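I got to the lab at Skutstead a little after nine in the morning with a coffee in each hand, and the first thing the woman who runs the simulation work told me was to put both of them on the windowsill, far away from her keyboard. Fair enough! She's had the Mekau project for two years now and she guards that desk like a dragon.

What I wanted to know was pretty simple. How do you teach a robot to press a button on a kitchen appliance if you never let it near a kitchen?

"You lie to it," she said, and laughed. "You build it a fake kitchen, and then another one, and another one, and you make each of them a little bit wrong."

The fake kitchens come out of a program the group calls Clokari. It swaps the wood color, moves the lights, tilts things, changes the icons on the controls. They have 961 of these layouts so far (she wanted a thousand and ran out of summer), and the robot's policy practices in all of them. She pulled one up for me and we watched it from the wrist view, which takes some getting used to. I kept tilting my head.
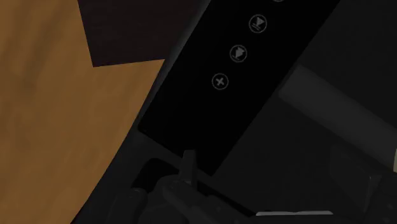
"People always think the reaching is the hard part," she went on. "Reaching is fine. It's the last inch that kills you. Your own hand is in the way, everything is at a funny angle, and the symbols are gray on black because some designer thought that looked classy."

I told her my stove at home is like that and I can't find the right spot on it either. She said that made her feel better about her numbers.

So, the numbers. The group ran 3,934 test presses, all in simulation, in layouts the policy hadn't practiced in. With the wrist view alone it got the right spot around two thirds of the time. When they let it back off and take a second look before committing, the misses dropped by almost half. That second look is the result they're writing up, and I was surprised by how plain it was. Was she?

"I was annoyed," she said. "I'd spent all spring on a much fancier idea. Then a student put in the pause as a baseline, just to have something to beat, and we couldn't beat it."

I asked if the fancier idea was dead. She made a face and said it was resting.

There's a real arm too, over at Rantala, and they've started moving the policy onto it. She wouldn't give me a success rate for that. Four appliances, not enough runs, ask again in July. What she would tell me is that glare is a bigger headache than she'd planned for, and that the simulated panels are much too clean. No fingerprints, no dried soup.

"We're adding grease next," she said. "I have a whole folder of grease."

She showed me the folder. Then I got my coffees back, both cold, and she took one.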